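Course Materials > Inventory Control > Handout 4

Syllabus | Handouts | Problem Sets | Reading

Handout 4: Reorder Points and Two-Bin Control

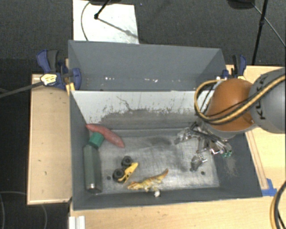

A reorder point is the stock level at which a new order is placed. It has to cover demand during the lead time plus a reserve for variation in either quantity. The order size is a separate decision and was covered in Handout 3.

1. Basic formula

R = dL + S

where d is mean demand per day, L is lead time in days, and S is safety stock. Use the same time unit for d and L. Most errors in last year's problem sets came from mixing weekly demand with daily lead times.

2. Worked case: Movska, Betberg depot

The part is a pipe clamp. Mean demand is 300 per day, lead time is 5 days, and safety stock is set at 500.

R = 300 x 5 + 500 = 2,000

An order is placed when the inventory position falls to 2,000. Inventory position means stock on hand plus stock on order minus backorders. Using stock on hand alone will trigger duplicate orders whenever an order is already open.

3. Two-bin control

Stock is split between a working bin and a reserve bin. The reserve bin holds R units. Parts are drawn from the working bin until it runs out, at which point an order is placed and the reserve is opened. On delivery the reserve is refilled first and the remainder goes to the working bin.

No running count is kept. The method suits cheap parts with steady demand. It performs poorly where demand is seasonal, unless R is reset before each season. Kļaviņa's notes on the Gruvuvley stores (p. 57) work through a case where R was left unchanged from April onward and the reserve failed twice.

4. Safety stock

If daily demand is independent with standard deviation s and L is fixed:

S = z s √L

Values of z are in the table at the back of Handout 2. Variable lead time is treated in Handout 5.

Problems 1 to 6 are due at the next session. Show units at every step.

Contact: Ga-eun Jang, course office | Last revised 8 July 2018 | Back to top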